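My Afternoon Sorting Shirts With a Robot's Hand

28 May 2021 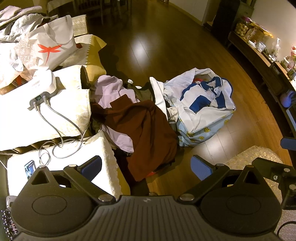
The black gripper and its two blue finger pads, pointed at the laundry pile at Ornside's open day.

I have folded a lot of laundry in my life and never once thought of it as a skill. Then I spent an afternoon at Ornside, and Wahyudi Yeoh handed me a gripper and told me to go pick up a shirt.

Ornside holds its open day in an apartment, and I loved that about it. I had pictured a lab with a shiny floor and a railing to stand behind. I took my shoes off at the door and walked past a sideboard with a jar of cookies on it (yes, I was offered one, and yes, I took two). The laundry was on the floor, all rumpled together, a lavender shirt on top and a big reddish-brown thing spread across the middle. It looked exactly like my bedroom in April.

The gripper is held in your hands, and it is the same one that goes on the end of the robot arm back at their workshop. You pick things up with it, it records what you did, and the arm learns from the recordings. The team calls the project Dristitar. They have 3,746 recordings so far, and 3,501 of those were good enough to keep. Mine, I suspect, will join the other group.

Oh, it is hard! You want to use your wrist and your thumb and your other hand, and all you get is two pads that open and close. I went for the lavender shirt and came up with a sleeve and a corner of something dark. I let go and tried again. "Go for the collar," Wahyudi said, and I did, and up it came - a whole shirt, dangling there, and I was as pleased as if I'd landed a fish.

Khairul Pasaribu runs the training side, and he was patient with my questions. Why not just start with towels? They did, he told me, and the arm got good at towels and was hopeless with everything else. Real piles have shirts in them, and bags, and bags with clothes inside. There was one of those on the floor that day, pale blue with little yellow bananas on it, and I gave it a wide berth.

I asked when I could have one of these at home. Khairul laughed and said the arm still needs 3 tries on a good day to get a polo shirt off the floor, and it can't fold one yet. The next step is a longer trial with Bindstead, who are lending them more rooms to make a mess in.

I stayed until my forearm ached. Visits are free, but you do need to book ahead, and wear socks you don't mind people seeing.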